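Tuesday, late

So the gears came today, and I have done basically nothing else since I opened the package. Dishes are still in the sink. I answered one work email, badly, with a typo in the subject line, and then I turned the computer off and pretended I hadn't seen the other ones.

Let me back up, for whoever I am when I reread this. The whole thing started in November when I decided the display in the shop window at Sadwood needed something that moved. I had promised Jalen Marchetti a little crank scene for it, with a mill and a bird that goes up and down, and he said great, when, and I said soon. Soon! I had a shoebox with a broken music box in it and a sketch on the back of a phone bill. He has been very polite about it. He asked again last week if it was "still a thing" and I said of course it was still a thing, and then I went home and ordered the gears in a panic from Petkov, which is the place with the awful website where you have to put everything in the cart twice.

They forgot the washers. I knew they would forget something. I wrote to them and got the automatic message back, so the washers will come whenever they come, and meanwhile I robbed a few out of the old desk lamp (sorry, lamp).

I spent the first hour just fooling around with the parts on the table and fitting things together and taking them apart again. I'd forgotten how much I like this stage, before anything has to work. You turn one wheel with a finger and feel the other one go. I put the radio on and let the tea get cold and was completely happy.

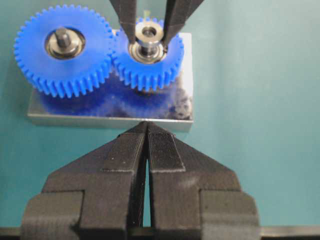
Gears are fussier about spacing than I ever give them credit for. My first try with the cardboard ones, back before Christmas, I had them jammed so close they squeaked, and then I moved them apart and they skipped, and I got so mad I went and vacuumed the stairs. Having a proper metal plate under the pair makes all the difference to my mood. The big blue one meshes with the little blue one, teeth right in between teeth, and I don't have to hold my breath and eyeball it. I also love the blue. I had been planning to paint everything a sensible brown so it would look like an old mill, and now I don't want to paint them at all — it looks so good against the teal of the table that I'm thinking the whole scene should go that way, blue works underneath and a green-blue river in front. Jalen wanted brown. Jalen can be talked around.

The collars are the part I keep going back and forth on. I think the one on the small gear needs to be a little taller if the crank arm is going to clear the front, but maybe it's the arm that's wrong and I should bend it. I drew it both ways and each drawing convinced me while I was drawing it. I'll cut an arm out of a cereal box tomorrow and see.

Money, because I said I would keep track: I'm at 273 for the whole project so far, which made me sit down for a second. The motor was most of it, and now I'm not even using the motor! I bought it in the Prindari sale when I thought the thing should run by itself all day, and then I remembered that kids like to turn the handle. I might be able to sell it for 50. I'd take less if somebody would come and get it.

Dinner was toast. I called Mom while I ate it and tried to explain what a bearing does, and she said, "Like on your roller skates?" and yes, exactly like that, so I told her I'd finally found a use for all those years of skating. She wants to come see the window when it's up. She wants to know if the bird will be a robin.

I hadn't thought about what kind of bird.

Tomorrow: cereal box arm, call Petkov if they haven't written, look for the tiny screwdriver (coat pocket? car?). Also the dishes. Also those emails, ugh. It's past eleven and I can still hear the dryer going, so I guess I'm waiting up for the sheets.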